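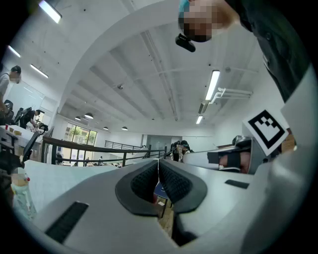
View from the hand-held gripper, fingers closed, marker card on the right.

Thursday, August 1, 2024
Entry by M. Ochoa. Upper level, Sarkell task set.

The purpose of the session was to record hand-guided demonstrations of the two-handed pick and place task for the Candell policy. The target for the set is 200 accepted demonstrations. Operators worked in pairs, one demonstrating and one keeping the log, and changed over at the end of each block.

Procedure was unchanged from the January protocol, with one exception. Each demonstration now begins with the fingers fully closed and held still for 2 seconds, so that the zero width can be read from the recording itself. R. Villalobos requested this after the drift found in the Pulden set.

Of the first block, 6 demonstrations were rejected. In four the marker card left the view of the opposite gripper during the handover - the operator's wrist had turned too far inward. The remaining two were started before the closed hold was complete.

Operators are asked to keep the elbows low and to turn from the shoulder at the handover. Approach speed should stay even; hesitation above the object is learned along with the grasp.

Open items:
Finger pads to be checked for wear before the next block.
Rejected files to be moved to the Zoubi folder, not deleted.
R.V. to confirm whether the closed hold should also be added at the end of each demonstration.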